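Last updated: February

Zorner hand, teleop sessions, pinch work

Carrying on from the previous entry. Rodica Manole operating with the glove, me on the recorder and the stop button. Goal for this block is still the cabinet task set from Julbridge: get thumb and index to close on a thin edge under remote control, hold, release, without the other fingers getting in the way. Policy training comes later. For now I want demonstrations we don't have to throw out.

Started at 09:40. Glove calibration took two tries. The first gave a thumb offset that drifted whenever Rodica turned her wrist, so we redid it with the forearm strap one notch tighter and the offset stayed put. Note for whoever is next: do the calibration standing, in the posture you will operate in. The seated numbers do not carry over.

Closed pinch, no object, lower two fingers left part curled:

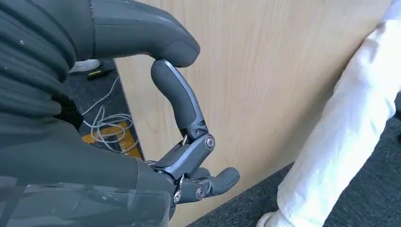

Photo: wrist camera, Ullura teleop log

Thumb pad and index tip meet properly at this setting. I had been worried about the index coming in too low and riding under the thumb, as it did before the linkage was adjusted. Contact is now on the rounded end of the thumb. The lower fingers follow the glove at reduced gain. At full gain they copied every twitch of Rodica's hand and two takes were lost to it.

Thumb closing limit is now 1,062 in controller units. It was higher, and the motor kept pushing after contact until the current limit tripped. With the lower value the pinch closes and the controller goes quiet. Index limit unchanged.

Delay. Glove to hand is fine for slow moves. On quick closes the hand arrives late and Rodica overshoots, sees it, and opens again, which goes into the recording as a hesitation. If we train on that the robot will learn to hesitate. Two options:

1. Operator slows down. Free, but tiring over a long session.
2. Smooth the commands afterwards. Lynch's script does this, but it also rounds off the moment of contact, and contact is the part we want.

Going with the first for now. Rodica counts under her breath during the close and the takes look cleaner for it.

Also tried hand guiding for the arm approach, with the glove switched off. Arm in free mode, one person moves it to the panel, lets go, then the pinch is commanded from the keyboard. Approach paths are smoother than by remote. The trouble is that the guiding person's arm gets into the wrist view on nearly every take, and it won't be there when the robot runs alone. Keep hand guiding for setting waypoints only.

Wrist view itself is usable. The thumb takes up a lot of it, but the point where thumb and index meet stays in sight through the whole close, and I would sooner lose background than that.

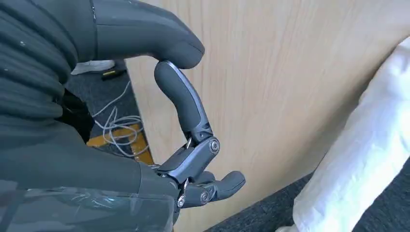

Log size. The set stands at 3,767 takes including the older ones from before the limit change. I don't trust those for the pinch. Roughly 500 have the old thumb limit and a current trip somewhere in them. They should be tagged and kept out of training, though they might still do for the approach phase. Lynch can decide, it's his loader that has to read the tags.

Clock problem again: the glove stream and the joint stream disagreed after the lunch restart. Fixed by restarting both from the same terminal. I have put this in the start-up sheet. Check the first take after any restart before recording more — the mismatch is easy to miss in playback at normal speed.

Grip force on release is uneven. When Rodica opens quickly the thumb leaves first and the index follows. With no object this does no harm. With a thin panel edge it could drag the part sideways. Need to look at whether the lag is in the glove mapping or in the finger itself. Test: command both open from the keyboard, no glove, and compare joint traces.

To do:
- keyboard open test, thumb and index together
- tag the takes with the old thumb limit
- ask Julbridge for the edge thickness they want used, their sheet gives two values
- repeat the slow close with a second operator, so the set isn't all one person's timing
- lower finger gain: leave where it is until the open test is done

Stopped at 16:15. Hand parked, glove on charge.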